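We finally got the rain barrels hooked up in March, and I am so happy with them! There are 2 of them behind the shed, 300 gallons between them, and the overflow runs down a shallow swale toward Humlow Creek. I dug the swale myself (18 feet, my back is still complaining) and planted it with sedges from the Calleck nursery. They looked pretty sad for the first 3 weeks — then one good soaking and up they came. Next job is the soggy corner by the gate, where I'm thinking blue flag iris and maybe a buttonbush.

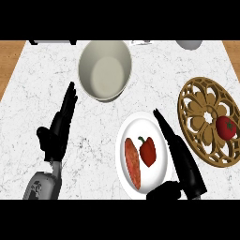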